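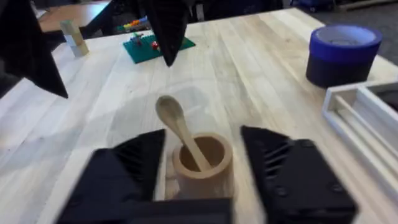

How does a robot hand pick up a spoon?

A robot gripper is a simple sort of hand. Many have just two fingers. A motor moves the fingers together to hold something, and apart to let it go.

At the Canstead shared workshop we built an arm called Tufa. It took 70 evenings and used 90 screws. Each finger has ridges on the inside. They work like the tread on your shoe and help to stop things slipping.

A wooden block is an easy thing to grip, because its sides are flat. A spoon is harder. It is thin at one end and wide at the other, and if it is leaning in a cup the fingers have to come in at a slant. If they close too soon, they knock the cup over.

Tufa has a small camera near its fingers. The computer looks at the picture and works out where to move next - a bit to the left, a bit lower, then close.

Try it yourself

Stand a spoon in a cup. Use only your thumb and one finger, and keep your wrist stiff. Lift the spoon out and lay it on the table. Now shut one eye and do it again. Did you find it harder to judge how far away the spoon was?

Related
What is a motor?
Build a cardboard hand with 3 fingers
The Flindley marble sorter
Tistbridge workshop open day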